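22 Dec 2020 - Skilla hand, trial unit, bench notes

Second session with the Skilla multi-fingered hand on loan from Jemgate. Right arm only. The left keeps the parallel gripper we already own, so the two can be compared on the same task. Mounting plate from Uvside fitted without rework. Firmware as shipped; the update promised in November has not arrived.

Task is bag handling: take hold of a thin plastic carrier on a wall hook, draw it down towards the bin, let go on command. Film is a fair test of the fingertips, as the stock grasp settings were plainly written for boxes and bottles.

Settings used: finger current limit 370 mA, closing time 134 ms longer than default. At default the fingers close before the film has folded into the palm, and the log shows contact on the outer finger only. Slower is better here. I have not tried the limit below 370.
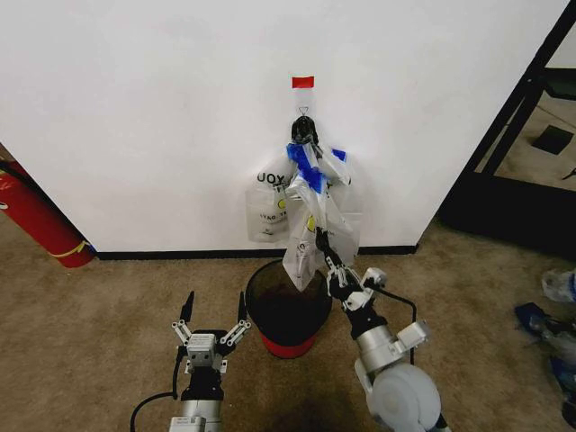 Contact log for the session is 2,237 lines, of which 1,392 carry a valid reading from every finger. The rest have at least one dropout, mostly on wrist rotation. Suspect the connector - reseat it before blaming the board.

Against the product sheet: the grasp library is thin, and there is no preset for film or cloth. The Sárközi driver exposes the current limit per finger but the manual only documents a single value for the whole hand. Asked Jemgate which is correct, no reply yet.

To do:

- reseat wrist connector, repeat with same settings
- same pull with the left gripper
- price for spare fingertips, not on the quote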